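**Niten sets aside money for more robot arms**

May 10, 2022 - Niten, the shared workshop in Bangate, has approved a plan to lease four more robot arms and hold off on buying any outright until December. The arms will be used for small sorting and packing jobs, starting with stationery kits.

The plan puts $500 a month towards each lease, with servicing included. Spare fingers, cables and a second wrist camera come out of a separate parts budget. Trials with markers and a mesh pencil cup are being used to work out what the parts budget should cover.
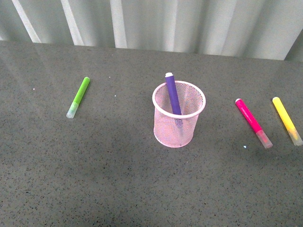
Urszula Kalinowski said the lease was the right call for now, but she wanted the parts budget written down before anyone signed. Last year's quote left out fingers and freight, she said, and the centre ended up paying for both.

Three suppliers were asked to price the job. Valtby came in lowest on the monthly rate, while Nasr offered a longer warranty and a shorter wait for replacement parts. A third firm withdrew. Niten expects to choose between the two remaining bids once each has answered questions on training and call-out fees.

Bench space is also in the budget. Each arm needs its own counter and power point, and the cabling has to be kept clear of the work area - a job the centre's own staff will do to save on labour.

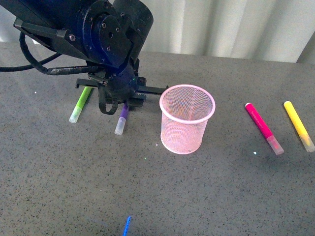
Ketsara Phetsri would prefer to buy one arm now and lease the rest, arguing that five years of payments would cost more than the machine is worth. The centre's reply was that the models are changing too quickly to own one yet, and that both bidders allow a swap partway through the term.

The written plan includes a buyout price for each arm, to be looked at again in December. Money not spent on parts by then will carry over to the next budget.
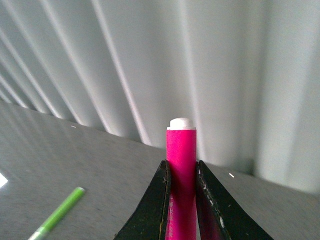 *A pink marker held upright in a two-finger gripper.*

Members can read the full plan at the Niten front desk. Comments on the two bids can be left there as well.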